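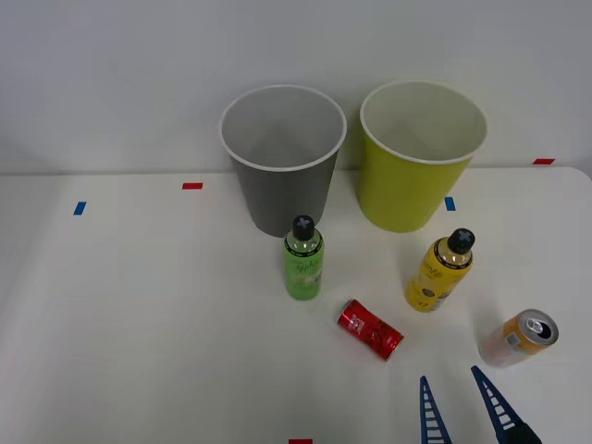
Saturnino Mateos thinks we should stop at 288 runs and train on what we have. He told me so before I'd even taken my coat off, and I've been arguing with him about it ever since, so I figured I might as well write the whole thing up as this month's lab news.

The news first, then. Our tabletop sorting set, which we've been calling Plulov since September (it's a village on somebody's old road map, and it stuck), now has 288 recorded runs in it. Every one of them was driven by a person, start to finish, with the arm following along and the fixed camera watching the table. The learning system gets the pictures and the arm's movements and has to work out the rest by itself. I still find that a little bit magical, even on the days when it works out something completely wrong!

The setups are pretty homey. Two big paper cups go near the wall, one gray and one a really loud yellow-green, then a green bottle and a yellow bottle, and a red can and an orange can lying on their sides at the front. The bits of red and blue tape on the tabletop are our position markers. We have a sheet that says which object starts near which marker, and whoever is running the session shuffles things between runs. You'd think shuffling would be the easy part of the day, but people are terrible at it. I certainly am – left to myself I put the cans in pretty much the same spot every time and feel very random doing it. So now the sheet decides.

Back to the argument. Saturnino's case is that the last batch taught the model almost nothing new. We trained once with it and once without, then tried both versions on the same 20 test layouts, and they scored the same. He says more of the same is just more disk space, and he'd like the table back for the drawer work.

My case is that the last batch was the problem, and that stopping now leaves a hole right in the middle of the set. Cans on their sides are where we lose most of our attempts. When a can lies across the reach, the fingers need to turn before they come down, and a lot of our drivers (me included, early on) turned too late and then fixed it at the last second. The model picked that up beautifully. It now hovers, dithers, twists, and comes down, exactly like me on a Friday afternoon. What I want is a fresh batch where the turn comes early and clean, with the cans at angles we've mostly skipped.

The bottles are a different story. Standing up, they're friendly, and the grasp hardly changes from one spot to the next. What goes wrong there is bumping. Go in for one bottle with another thing close by and you can sweep the neighbor along with you. We keep the runs where that happens and the driver recovers, and we mark them as recoveries in the log. We throw out the ones where the driver gave up. There was a long discussion over lunch on whether a recovery where you used your other hand counts, and I'm sorry to say that it doesn't, and that the runs in question were mine.

So, what we settled on. We're adding 28 runs, cans only as targets, with the bottles and cups left on the table as things to avoid. Each driver does a short warm-up that isn't recorded. If you fumble the turn, you finish the run anyway and flag it, and we look at it later together. No deleting on the spot, please! We lost a few perfectly useful ones that way last month because somebody was embarrassed.

Then we train again and repeat the same 20 test layouts. If the can score doesn't move, Saturnino gets his table and I have to write the labels for his drawer set, all of them. If it does move, he has promised to drive a full session himself, which he has been dodging since we started. He says he's a software person. I say the joystick doesn't know that.

A couple of smaller items while I'm here. The session log now has a box for lighting, so please fill it in, even if it's just "blinds down" or "blinds up". We had one stretch of runs where the shadows fell quite differently from all the others and I spent a whole morning working out why the model had gotten shy on that side of the table. Also, please press the tape back down if it starts to curl, and don't move it. If a strip comes off, leave a note in the log and tell me, and I'll put a new one down from the printed template. Eyeballing it is how we ended up with two versions of the same layout under one name.

The new batch opens on Monday, 19th October, and sessions are 25 minutes each, which is about as long as my hands stay sensible. The sign-up sheet is on the door of the robot room. You don't need to have driven before. Some of our smoothest runs came from people on their first day, who hadn't had time to pick up my bad habits, and I'd love a few more of those. Bring a sweater, though, as the heating in there is still on the summer setting and I've been told it'll be looked at next week.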